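Two days at the Prirach biography fair

I went to Prirach in May 2023 for the biography fair, my third visit and the first since it moved to the old Godudura assembly building. Entry was free on the opening afternoon and there were 60 stalls, most of them small presses with one or two lives of statesmen to sell.

The first talk I heard was by Cyprian Krajewska, whose life of the politician Perell runs to 1,764 pages in seven volumes. She read from the chapter on his second election, which he won without leaving his house. The reading was dry and the questions afterwards were better. Someone asked why his wife gets so little space, and Krajewska said the family still holds her letters and will not lend them.

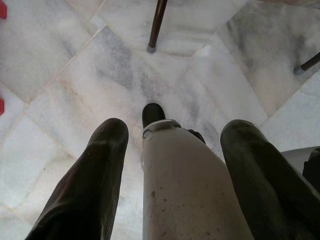 The second day

I spent the morning in the reading room, where visitors could order from a list of 100 out-of-print lives. I asked for the one-volume Perell published by Xiao, and it took most of an hour to arrive. It is kinder to him than Krajewska is, and skips the tax scandal — a large thing to skip.

Lunch was soup and bread in the basement. The cloakroom closes before the last talk ends, so keep your coat with you. I bought volumes one and two of the Krajewska and left the rest for November, when the paperbacks are due.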